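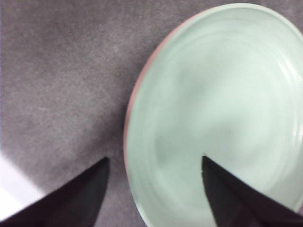
About the Drokmont Manipulation Club

The Drokmont Manipulation Club is a student robotics group at Drokmont Technical School. Members build, program and maintain tabletop robot arms that handle ordinary household objects, mostly dishes. The club meets on Thursday from 3:30 p.m. in the electronics lab and runs through the school year, with an annual competition entry in May.

Membership is open to all students in grades nine through twelve. No previous programming is required. New members complete a short bench course before they are given time on an arm.

What we work on

Our subject is grasping: how a two-finger gripper picks up an object, holds it and puts it down somewhere else without damage. The club does not build mobile robots, drones or combat machines. Students who want those are referred to the engineering elective, which has the floor space.

Plates have been the main problem for the past two seasons. A plate is wide, low and stiff, and a parallel gripper has few good ways to approach it. The method most teams settle on is a rim grasp, with one finger outside the plate and one above the face, closing on the edge. It requires the wrist to be at the right height and the gripper to be centered across the rim. A finger set too low pushes the plate along the table. A finger set too high closes on air.

Glazed surfaces add a second problem. Reflections move as the wrist moves, and an edge detector that works at noon may fail under the evening lights. Current work compares three methods of finding the rim: color segmentation, a fitted arc, and a small network trained on our own recordings. The fitted arc is the most reliable when only part of the plate is in view. The network does better on patterned dishes.

Equipment

The club owns two arms. The older one, called Barros, was assembled by students from a kit and has been rewired twice. It has a slow elbow joint and is used for the bench course. The newer one, Grultine, was bought with a district grant of $2000 and is used for project work and competition runs. Both carry wrist cameras and use the same black tapered fingers, so a program written for one can be tried on the other after recalibration.

Control software is a student-maintained package named Fliltach. It handles joint limits, camera capture, logging and the emergency stop. It is written in Python, with a small amount of C on the motor controllers. The current version logs every attempt, including failed ones, with the camera frames, joint positions and an operator note. The archive holds 654 logged grasps from this season. Earlier logs are kept on the lab server but use a different format, and converting them is an open task for anyone who wants it.

Work surfaces are covered in gray fabric. The covering keeps dishes from sliding and is easier on the fingertips when an arm is driven too low.

How the club is organized

Work is done in teams of three or four. Each team keeps one written notebook and one code branch. Teams choose a project in the fall from a posted list or submit their own on a single page. A project proposal states the object, the task, the measure of success and the number of trials.

Club time is divided as follows:

3:30 – Equipment check and arm sign-up
3:45 – Team work
5:15 – Trial runs, one team at a time on each arm
5:45 – Logs saved, arms parked, power off

Code is merged into Fliltach only after it has been read by a member of another team and run on Barros. Changes to the emergency stop or the joint limits also need an adviser's signature. Code that works but has no comments is returned to its author.

Bench course

The bench course takes four meetings. It covers safe operation, joint and tool coordinates, camera calibration, and a first grasp on a foam block. At the end, each student writes a short program that moves the gripper to a marked position and returns it to park. Students who already know Python may skip the programming exercises but not the safety session.

Topics in the order taught:

Power-up, parking and the stop button
Coordinate frames and how to read them from the log
Calibrating the wrist camera to the fingers
Setting grip force and travel
Writing an operator note that another person can use

Competition

Each May the club enters the regional table-clearing event for high schools. A robot has 400 seconds to move a set of dishes from a table to a rack. Points are given for each item placed and taken away for drops, contact with the table and operator intervention. The dishes are not known in advance, and this is the reason the club practices on plates of different sizes, rim heights and finishes.

Last season the team finished fifth. Two small plates were placed correctly, one bowl was dropped, and the largest plate was not attempted. The full log of the run is in the archive and is used in the bench course.

Advisers

Amândio Seixas teaches physics and electronics and has advised the club since it was started. He is responsible for equipment, purchasing and the bench course. Before teaching he worked on packaging lines, and he still reviews all wiring before power is applied.

Clodagh Ó Conaill teaches computer science. She oversees Fliltach, code review and the competition entry. Questions about software, data formats or team proposals should go to her.

Joining

Sign-up sheets are posted outside the electronics lab in the first two weeks of each semester. A signed safety form is needed before the second meeting. There is no fee. Safety glasses are provided, and long hair must be tied back during trial runs.

Donated dishes are accepted at any time – chipped ones are not, as a broken glaze edge wears the fingertips. Odd single plates are fine. Leave them in the marked crate in the lab, or hand them to either adviser.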